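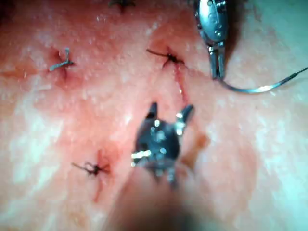 3.2 Spacing, tails and knots of the interrupted stitch

An interrupted suture is a row of single stitches, each one tied and cut before the next is begun. If one knot opens, the others still hold the wound. For this reason it is the first closure taught in most courses, and we chose it as the only closure of the present study. The running stitch is faster, but its tension passes from one bite to the next, and a fault in one place is difficult to separate from a fault in another.

Each row was judged on three points: the distance between neighbouring stitches, the length of the tails after cutting, and the state of the tissue edge under the knot. The third point was the hardest to agree on. An edge that is drawn together too strongly becomes puckered, and the colour around the bite may change. An edge that is too loose leaves a visible slit between two knots. Both faults can be found in the same row, and a mean value for the row would hide them. We therefore scored every stitch alone, 776 in total, using the Galik sheet with its 15 lines.

The thread was black in all rows. We tried a paler thread in May, but the readers complained that the tails were lost in the reflections of the moist surface, and it was given up after 22 stitches.

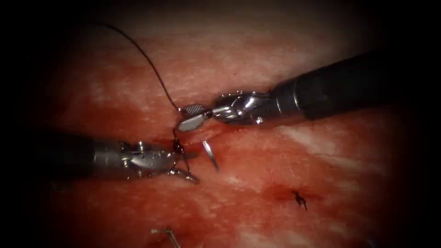 Ildikó Szénási objected at this stage that tail length should not be scored at all. In her view a short tail is a fault only when the knot slips, and in practice material nobody waits long enough to see it slip. Valter Baptista did not agree, and wanted the tail to keep its full weight in the score. We kept the item but gave it half the weight of the other two.

3.3 Handling of the thread before the knot

The loop is the part of the work where most time is lost. A long free thread has a curve of its own — it remembers the packet — and will turn back over the tissue when it is released. When the short tail lies flat against the surface it is also difficult to pick up without touching the tissue with the jaws. Canpolat describes two remedies.
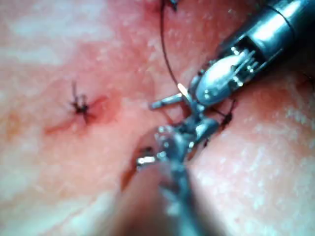
The first is to leave the tail longer at the beginning and to cut more at the end. It costs thread, but the tail can be found again at once. The second is to form the loop close to the surface, with the two instrument tips near to each other, so that the curve of the thread is used instead of fought against. The Skullier manual gives the same advice in one sentence and does not explain it. Our readers preferred the second remedy for the first throw of the knot and had no clear opinion about the later throws.

The needle must also be put somewhere while the knot is made. Janetow recommends keeping it in the jaws. We allowed it to be laid down on the tissue, on the condition that the point stays in view. A needle which is laid down must be found and turned before the next bite, and this time was counted as part of the stitch. The upper limit for one stitch was 600 seconds, and stitches above it were scored as not finished.

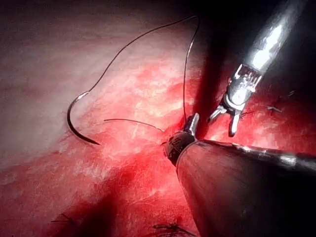 Figure 1. Curved needle against the tissue surface, with the attached black thread rising in a long loop.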